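Re: [home-automation-chat] Can they do chores yet?
From: Hiwot Assefa
Date: 19th October

On the list, Dretisum wrote:

> I keep reading that home robots are two years out. They were two
> years out when I bought my last vacuum. Has anyone here seen one do a
> real chore, start to finish, in a room with normal stuff in it? I
> don't mean a demo with a red block and a green block.

Well, sort of! I've been reading everything I can find on this since we moved to Morgate (long commute, lots of time on the train) and my answer is "some chores, slowly, if you're not fussy."

Folding towels looks pretty good now. Loading a dishwasher is okay until somebody hands it a wooden spoon. On the shop floor it's a different story – my brother-in-law packs parts at De Bruijn and they've had arms moving trays for ages, but those trays are the same tray every time. He says one shift did 209 trays and the next did 205, and the people on the line found that very exciting.
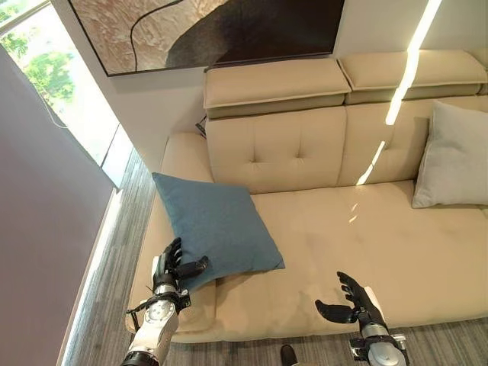 Soft things are where I think the real trouble is, and tidying a couch is my favorite test. You and I do it without looking. But a pillow has no handle and no fixed shape, and it squashes as soon as you touch it. Take the blue one, tipped over on its corner against the armrest, with the black fingers down by its lower edge. Do you pinch the corner? Scoop from underneath with the other hand? Then there's the question of what "tidy" even means. My mother wants every pillow standing on its point and I want them flat so I can nap. The gray one at the other end might be exactly where somebody likes it. A machine has to guess, or ask, and I don't want to be asked about pillows 40 times a week.

So, Dretisum, I'd say start to finish in one room, yes, I believe it. The whole house while I'm at work, no. I'd give Kerusum or whoever my money the day one can strip a bed and get the fitted sheet back on – I can barely do that one myself.

Does anybody have a video with no cuts in it? I'd love to see how long these things really take. I'm putting links together in November and will post them to the list.

Hiwot

Comments (3)

trayman: Fitted sheet is the final boss. Mine comes out of the dryer as a ball and stays a ball.

PollyK: What about cats on the couch? Serious question. Mine will not move for me, let alone for a robot.

oldfitter: Same tray every time is how we like it, thanks.

We use cookies to remember your list settings. Accept | Manage

Last updated: Thursday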